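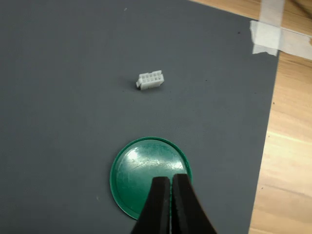
An Open Day at the Grornance Paper Mill

By Hằng Tôn
November
2 min read

I had been meaning to visit Grornance for years, and when they opened the doors this month I took the early bus from Nulmont with a thermos and far too many sandwiches. The mill sits right on the river, and you smell it before you see it – wet cotton and a little starch, like ironing day at my grandmother's.

Our guide, Sầm, has worked there 8 years and let us each pull a sheet from the vat. Mine came out thick at one end and thin as onion skin at the other, and he very kindly called it "lively." Upstairs, in the drying loft, we walked between the hanging sheets talking in whispers, I don't know why!

The shop sells seconds by weight, so of course I came home with a heavy bag. Tea and plum cake were served until four.

74 shares
2 comments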